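Company > About Us > Our Story

About Flores Table & Linen

Flores began with one long table and a stack of dish towels that Ritva Kallio had hemmed at her kitchen counter over a very wet spring. She took them to the Saturday market in Brustamard, sold every last one before lunch, and came home to tell her brother-in-law, Reijo Kuusisto, that they were going to need more cotton (and a bigger car!).

We've grown since then, though we still think of ourselves as a small shop. Damián Valdovinos looks after the tables, Venla Hyvönen chooses the cloth, and Prasanna Howlader answers your letters and emails, usually before 10 in the morning with a large mug of tea beside him. Our catalog now runs to 67 pieces, from the plain white tables people know us for to wiping cloths, runners and napkins.

What we care about is the everyday business of looking after a table. A good one gets leaned on, spilled on, drawn on and wiped down again, year after year, and we like to see our things treated that way. A white top shows every crumb, we know, but it also tells you when you've finished wiping.

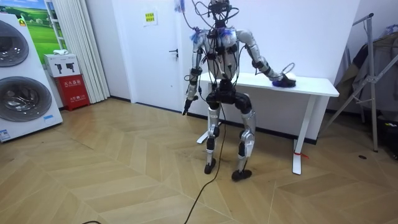
Blue cloth-like object on a white tabletop, herringbone floor underfoot.

Blue has been Venla's favorite from the start, and she'll happily talk you through the shades for as long as you have time to stand there. If you're not sure which one goes with your room, write to us and tell us what color your walls and floor are, and she'll send you a few snippets in the mail, free of charge.

We're always glad of visitors, too. Come in, sit down, put your elbows on things. The coffee is on from opening time, and there's usually a bun left if you come before noon.

Contact | © Flores Table & Linen | Back to top

We use cookies to remember your basket. Accept | Settings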